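Sellska Gripper Hire and Supply
Search this site Enter keyword Go
Print this page | E-mail this page
Filed under: Buying guides > Grippers and pads

Budgeting for hand-held grippers: common questions

What does a starter pair cost?
The Clundavex pair is £674. That covers both fingers, the mounting arms and one set of pads. Stands and racks for the table are not included.

How much should we set aside for pads?
More than most people do. A replacement set is £46, or £63 with the screws and backing strips. Edges tend to fray first - budget for a new set each quarter if the gripper is in daily use.

Can we keep working with frayed pads?
For light items, usually yes. Trim loose strips and order the next set then.

Do we need a special table?
No. An ordinary office table will do. Check for glare from ceiling lights before you fix its position, and allow for a cable hole near the back.

What should we practise on?
Cheap household things. A wire rack and a glass are enough for the first month.

Gripper open at the table, with the rack beyond:

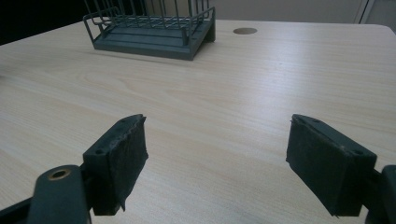
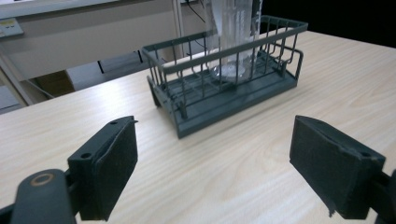
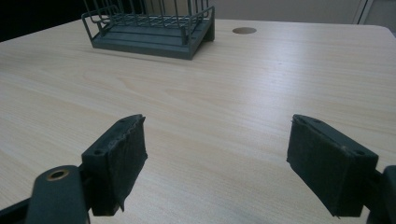
Should we hire first?
If you are unsure, yes. Hire is £70 a week and the first week comes off the price if you buy. Ask Tamara Vasiliu for a written quote - she sends them out every Wednesday. Orders for this budget year need to reach us by the end of March.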